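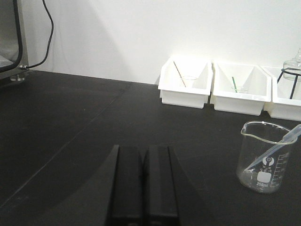
Dillari Dash Camera DC-40, front and rear kit

We use cookies to keep items in your cart and to see which pages get visited. Accept / Manage settings

The DC-40 records the road ahead and behind in passenger cars, vans and light trucks. The front unit mounts on the windshield behind the mirror. The rear unit sticks to the back glass and connects to the front with the supplied 18-foot cable, long enough for most wagons and SUVs.

Power comes from the 12-volt socket or from the optional hardwire kit. With the hardwire kit fitted, the camera can also watch the car while it is parked. It cuts out when the battery drops below the level you choose in the menu, so the car will still start in the morning. 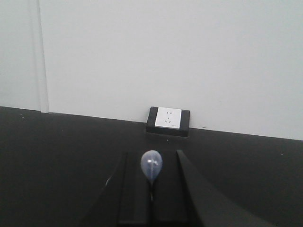
Recordings are saved in clips of one, three or 5 minutes. When the memory card is full the oldest clip is overwritten. A hard stop or a knock locks the current clip, and you can lock one by hand with the button on the left side. Locked clips stay on the card until you delete them - check the folder now and then if you drive on rough roads, or set the shock sensor to low.

The screen turns off after one minute by default. Sound recording is off when the camera ships. Rules on windshield mounting and on recording passengers differ from state to state, so check yours before fitting.

In the box: front camera, rear camera, rear cable, socket adapter, two adhesive mounts, trim tool, printed guide. Memory card sold separately. Use a high-endurance card.

Fitting notes from Chin-lung Hsieh in our workshop: clean the glass with alcohol and let it dry before you press the mount on. Run the rear cable under the headliner and down the pillar trim, behind the airbag and never across it. Allow 40 minutes for the front and rear together, longer in a hatchback where the cable has to pass through the rubber boot at the tailgate.

Returns accepted within 31 days, unused adhesive mounts only.

Related items
Dillari hardwire kit, 12 V
Huranska rear parking sensor set
Urbonaitė phone mount, vent type
Prulludar tire inflator

Contact us | Shipping | Copyright Prulludar Auto Accessories | Back to top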